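Brandberg Table Oil, 1000 ml
Clear satin finish for indoor wood

We've stocked a fair few wood oils over the years and this is the one we keep going back to in our own kitchens. Brandberg goes on thin, sinks in quickly and leaves a soft, low sheen that still feels like wood when you run your hand over it. If you've been putting up with a tired, chalky-looking dining table, you'll be amazed what an afternoon with a cloth can do!

The oil is clear, with no stain added, but it does bring out whatever warmth is already in the timber. Pale woods go slightly honeyed. Cherry and the redder woods glow (there's really no other word for it), and walnut gets back that deep brown it had when it was new. Try a patch on the underside first if you're unsure, and leave it overnight before you judge the colour.
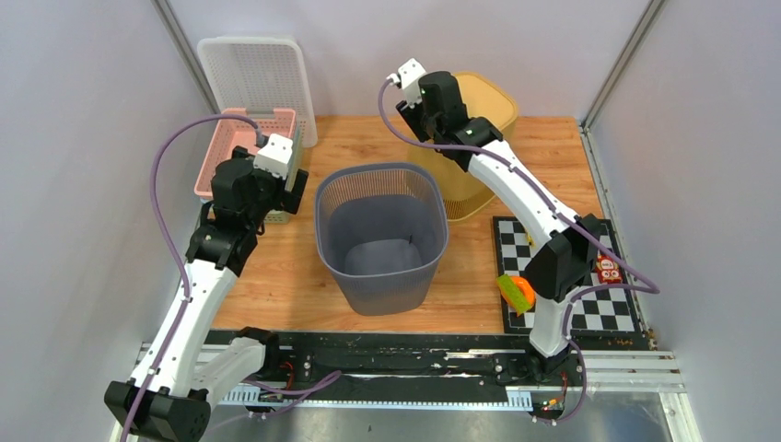
Warm orange-brown grain on a wooden tabletop.

How to put it on

Sand the top lightly along the grain and wipe off every bit of dust. Stir the tin, don't shake it. Pour a small puddle on to a lint-free cloth and work it in with long strokes, doing the end grain last as it drinks far more than the rest. Leave for 40 minutes, then wipe away anything still sitting on the surface. Be thorough with this! Oil left to dry on top goes sticky, and then you're back to the sandpaper.

Two coats are plenty for a table that's in good shape. Bare wood usually wants three. Leave it overnight between coats with a window open, and go easy on the table for the first week: mats under hot plates, no wet cloths left lying about.

Spread used cloths out flat outdoors to dry before you throw them away. Oily rags bundled up in a bin can heat up and catch fire by themselves.

Looking after it

A damp cloth and a drop of mild soap will deal with most things. Rings and light scratches can be rubbed back and oiled just where they are, with no need to strip the whole top, and a well-kept patch blends in beautifully after a day or two. We do our own shop counter every January and it gets a lot of elbows.

Will it go over varnish? No, it has to reach the wood, so any old varnish must come off first. Over wax is the same story. It's fine over other oils once they're fully dry.

Goes well with

Ellness lint-free cloths, washed and cut square, lovely and soft.
Imier cork sanding block, small enough for table edges.
Ševčík flat brush, if you've got turned legs or carved bits to get into (a cloth never quite manages those).

Details

Contents: 1000 ml
Finish: satin, clear
Use: indoor tables, shelves, worktops and chairs
Clean tools with: white spirit
Storage: lid on tight, away from frost
Order code: 1155

273 shares
Contact us | Delivery and returns | © Brandberg | Back to top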